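Bench notebook, Clametwood shop
Chore list, March, entry 7

Started 1:40 p.m. Task today is cutlery out of the tray, one piece at a time. Same table as last entry, both arms up, wrist cameras on. Software is the Stirmont build from last week with no changes except the slower close on the left gripper.

Background for anyone reading this cold: we keep a list of chores that a person would hand to a new helper without thinking about it. Wipe a counter, fold a towel, sort screws, put away forks. We run each one until we can write down an answer to "can it do this yet" that we would be willing to repeat to a customer. Towels got "sometimes." Screws got "no." Cutlery has been open since the Urier visit, when we told them it was close, and I would like to stop saying close.

The arms are fine at this when the pieces lie apart. Anything sitting alone in the tray gets picked up and set down without much fuss. The trouble is the pile. When two handles cross, the planner picks the top one correctly most of the time, then closes low enough to catch the one underneath as well. It lifts both, the second one slides off partway, and everything after that is planned on a pile that has moved. A person does this by feel and doesn't notice doing it.

Spoons are worse than I expected. The bowl gives a bright spot that wanders as the wrist camera moves, and the grasp point wanders with it. I turned off the overhead strip nearest the table and that helped a little. Did not try the matte spray because then we are testing painted spoons.

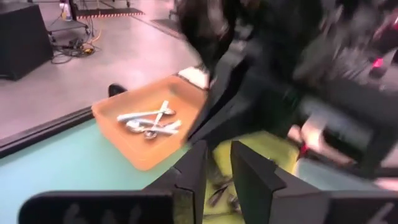

Left wrist camera, orange tray, arm coming across. Crossed handles, two spoon bowls at the near end.

Too much blur on the moving arm for the left camera to be any use during a sweep. The tray itself stays readable, so the left side could go on looking while the other arm travels, but once the arm covers part of the tray the pile estimate drops pieces it had a second earlier. For now I have it hold the last good estimate until the arm is out of view. Crude. It will be wrong any time the pile shifts during the hold.

Log count for the chore list so far is 2,748 attempts, of which 1,021 are cutlery. That is a lot of forks for one short answer. I went back through the cutlery failures over lunch and sorted them by hand. Double grabs are the biggest group by a wide margin. After that come slips on thin handles, then a mixed bag of timeouts and a few where the gripper pushed the tray instead of reaching into it.

Tried at 3:15: nudge first, then pick. The left gripper goes in closed, pushes the top piece sideways, backs out, looks again. Slow, but the double grabs went down enough that I could see it without doing the math. It also shoved one spoon up the side of the tray and over the rim, so the push distance needs a limit tied to the tray walls. Set it at 9 mm for the next block.

Tried at 4:00: same thing with the pile stirred by hand between runs. Worse than the first block, better than no nudge. Stopped when the right arm threw a joint warning. It cleared on restart. Logged it, and whoever is on next should watch for it before running anything fast.

On the question itself. If somebody asked me today whether this setup can empty a cutlery tray, I would say yes if they are not in a hurry and will pick up what it drops. I would not put it in a kitchen. On a shop floor, sorting parts that arrive already spread out, I think it is near useful now – the Sveinbjörnsson fixture work is that kind of job and we should try it there before spending another month on spoons.

To do
Limit on push distance, check against tray rim
Rerun spoons only, strip light off
Replace "hold last estimate" with something that notices a shift
Ask Stirmont if the slower close can be set per object
Right arm joint warning, pull the log

Arms parked and powered down 5:20.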